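Tonstead Automation Workshop
Progress report to the Doditis Fund
26 December 2018

Work since the last report has centred on the autumn open day, which was a condition of the second payment. It was held in our main hall and ran for one afternoon. We had 254 visitors, against a target of 300, mostly local families and staff from nearby food firms.

The main demonstration was the burger assembly task, in which the robot arm takes play-food pieces from racks and stacks them on a lined tray. Visitors could ask for an order and watch it being made up. The clear racks were supplied by Yüksel and replaced the open boxes used in May, where pieces lay on top of one another and the arm often picked up two at once.

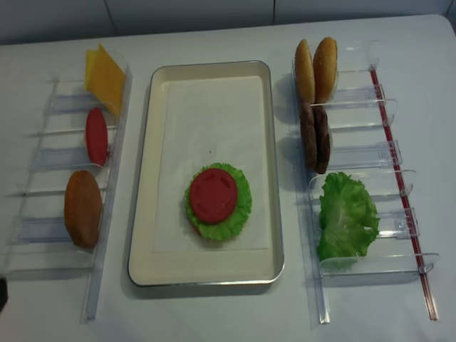 Burger assembly table with lettuce and tomato on the tray and the other ingredients in the side racks.

The arm ran for most of the afternoon. It was stopped 3 times, twice for a dropped cheese slice and once to reload the racks. Lettuce remains the slowest item to pick. Turkel has offered a softer set of finger pads, which we will fit in the new year.

Several visitors from food firms asked how the task would work with real ingredients. We told them that this is outside the present grant.

Spending on the day came to £2,000, as budgeted, and covered hall furniture, printing and the racks. Receipts are attached. We would like to hold the next open day in May and ask the Fund to confirm that the date suits its own visit.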